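Brutau bin-picking kit, second look

The firmware update came out in March, so I reran the tests from my first post on the Brutau kit. Same arm, same suction cup, same mount. The only hardware change is the longer bracket, which puts the camera 300 mm further back and gives it a wider view of the tote.

Setup is quicker than it was. Calibration used to ask for a printed target taped flat to the bin floor. Now it takes the rim of the container as its reference and asks you to confirm the corners on screen. With a blue tote it found all four on the first try. With a smaller tote nested inside a larger one it picked the outer rim twice, and I had to drag the corners in by hand. The setting for this is under Container, Advanced, Inner Rim. The manual does not mention it.

I ran 300 picks of mixed small parts, mostly bagged fittings and blister packs. The kit missed 37. Nearly all of the misses were bags lying against a side wall, where the cup tilts and loses its seal. The old firmware retried the same spot until it timed out. The new one moves to another item after two tries and comes back later, which costs less time but leaves the hard items for last. Expect the final few picks in a bin to be slow.

Glossy plastic is still a weak point. Light from overhead puts a bright patch on the floor of a pale tote, and the depth map gets a hole there. Lowering the exposure helped some. A matte liner would probably help more, but I have not tested one.

Lewis Aitken wrote to ask how it compares with the Brekano. The Brekano has the better gripper and the worse software. At $2,000 for the vision license, I would want Brutau to fix the wall problem before I bought a second seat. If you already own the kit, take the update. Back up your container profiles first, as mine came through with the heights reset to zero.

Next on the list is emptying one tote into another without a fixed drop point. The planner has a mode for that and I have only tried it at quarter speed.

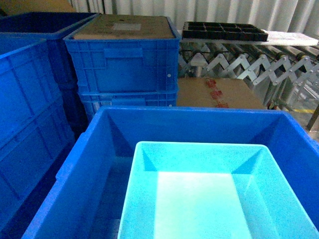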